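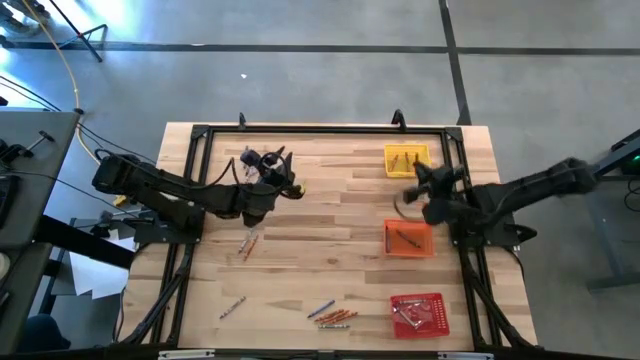
Lelline publishes set-up and care routine for its two-arm sorting table

27/09/2022 - For immediate release

Lelline has today put out the full set-up and maintenance routine for its Pomura bench cell, the two-arm table used for crayon sorting trials. Free to download, no sign-up. Covers mounting, cabling, daily checks and the swap-out of worn gripper fingers.

The routine runs to 53 pages and replaces the old loose sheets, which had got badly out of step with each other. First draft was done in April by Solange Gauthier, who looks after the cell day to day.

"Most of our lost time was small stuff," said Gauthier. "A base bolt backing off. A cable a bit too tight at the wrist. You don't see it until the arm starts missing the basket, then you spend a morning blaming the software."

What's in it:

Frame first. Black bars fixed to the wooden top, corners checked for square before either arm goes on. Arm bases bolt to the side rails, facing each other, and get re-tightened after the first 11 hours of running.

Cables. Loops at the wrist left slack enough for a full turn, checked by hand with power off. Runs from the base kept down the sides of the table, clear of the elbow joints, wich swing out past the edge.

Baskets. Yellow, orange, red, in a column on the right hand side. Positions re-taught whenever one is changed, even for the same type.

Fingers. Wiped daily, wax gets everywhere. Inspected every 160 hours and replaced as a pair.

Floor. Keep feet and chair wheels off the cables. Yes, it's in the manual now.

The cell had logged 2,858 hours when the routine was signed off. Asger Lykkegaard, head of service at Lelline, said partner sites Grestell and Oddsson will will move to the same checks next.

"Same order, same torque settings, same log sheet," said Lykkegaard. "If an arm goes back on slightly off, we want to know who to ring and what page to open."

Spare finger sets and printed copies can be ordered through the Lelline service desk. Visits to see the cell by appointment, mornings only.

Press contact: Lelline press office

ENDS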